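Search this site Type a word and press Go

Where Do All the Odd Socks Go?

Some people say the washing machine eats socks. Have you ever seen it chew? We should be careful with stories like that, even when grown-ups tell them.

Let's try a test. Put 10 pairs in the wash on Wednesday and write the number down. When they are dry, count again. If one is missing, look before you blame the machine. Feel inside the pillowcases. Shake out the pant legs. Socks are small and they cling to bigger things, so a sheet can carry one all the way back to the bedroom.

You may also hear that a sock sorter will fix everything. The Plunlow sock clip says on its packet that it keeps "99 pairs out of 100" together. Who counted? Were they real socks on real, messy floors? The packet doesn't say, so we can't be sure. A safety pin might do just as well - ask an adult to help you try it.

Now for matching. Start with the easy ones, the socks with bright colors or stripes. Leave the plain black ones for last. They look alike until you hold them near a window, and then one is longer or has a thin line at the top that the other doesn't.

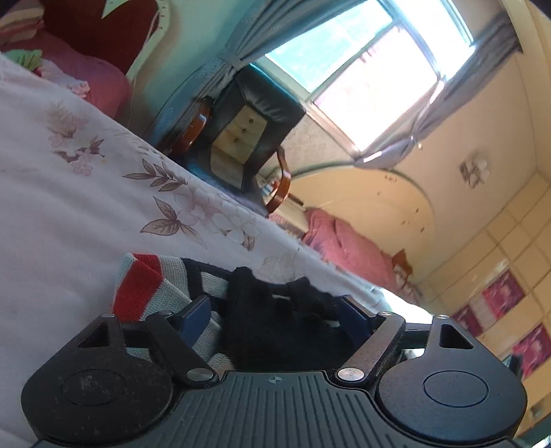
A striped sock and a fuzzy black one on a flowered sheet. Are they a pair?

Probably not! But wearing odd socks won't hurt your feet, whatever anybody says. Keep the leftovers in a bag until the next wash and check them again then.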